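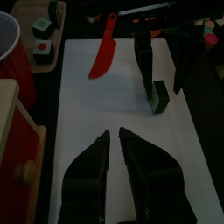
Good afternoon. On behalf of the Plirel program, I will speak on teaching by demonstration. In this work a person guides the arms through a task, by hand or by remote control, and the motion is recorded for training.

Operators at Drukuven complete 8 practice runs before any recording is kept. For each task we then ask for 100 demonstrations.
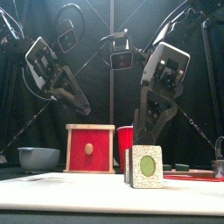

Small toys and kitchen items remain our standard set for 2025. Pauses are permitted – a hesitant approach is still a useful record.

Next slide: remote control at Plernell.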